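4. Preparing the practice cell in Tornano

This section is for users who have installed the Tornano simulation package and finished the license step in section 3. You do not need the real arm for it. Please keep the teach panel window open during all steps, also when you work only in the 3D view.

4.1 Load the cell

1. Start Tornano and choose File, then Open Cell.
2. Select "Bench assembly, one arm" and press Load. On slower computers the loading can take up to 60 seconds.
3. Turn the view until you see the gripper and the fixture together.

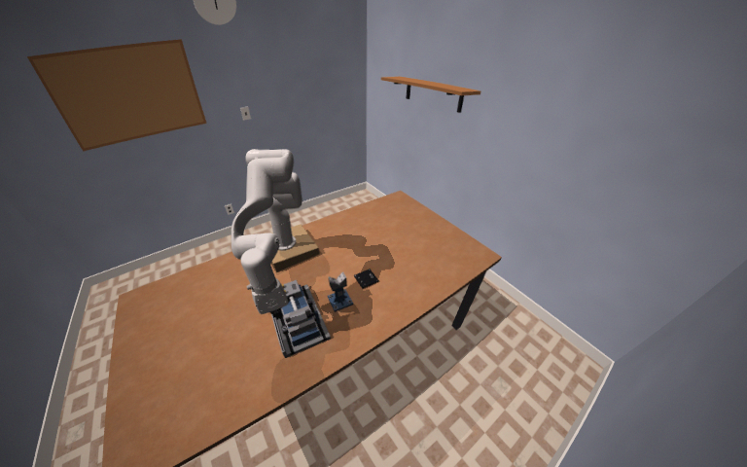
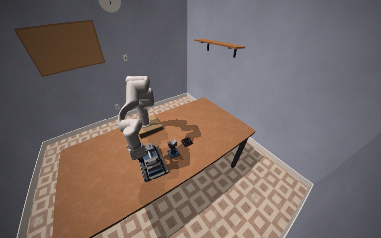

In both views the forked part on its blue base stands between the fixture and the black plate.

4. Compare your own view with the two views. If the fixture or the black plate is missing, close the cell without saving and load it again.

Note: The walls, the shelf and the bulletin board belong to the room model. They have no collision shape. If you want to save graphics memory, switch them off under View, Room.

4.2 Set the frames

The arm frame is fixed to the base and you cannot move it. The work frame is free, and it must be set before the first motion.

1. In the object tree, click on "fixture".
2. Press Set Work Frame. A small cross with three colors appears on the fixture.
3. Check that the long axis of the cross follows the long side of the fixture. The fixture stands diagonally on the table, so the work frame will also be diagonal to the table edge – this is correct.
4. Repeat the same for "peg" and "plate". Each object keeps its own frame.
5. Save the cell under a new name. The original cell is write-protected.

Caution: Do not copy frames from a cell made with version 1. The axis order was changed in version 2, and the arm will approach from the wrong side.

4.3 First motion above the fixture

1. Set the speed slider to 2 percent.
2. Open the gripper with the button Open on the teach panel.
3. Choose Jog, Work Frame, and hold the down arrow. The gripper goes down in small steps as long as you hold the button.
4. Stop when the distance field shows 200 mm. Press Store Point and type the name "above_fixture".
5. Move the arm back with Home.

Caution: In simulation a collision only colors the part red and the program continues. On the real arm the same program will hit the fixture. Switch on Stop at Collision before you export anything.

Note: If the arm refuses to move and the status line says "joint limit", jog the elbow joint back by hand and try again. It happens often when the gripper has to reach the side of the fixture near the mounting plate.

4.4 Export to the controller

1. Connect the Grenex controller by network cable.
2. Choose Program, Export, and select the controller in the list.
3. Wait for the message "Transfer complete" – do not pull the cable before.

Section checked by Nele Albers and Thiện Chu, Jan 28, 2021.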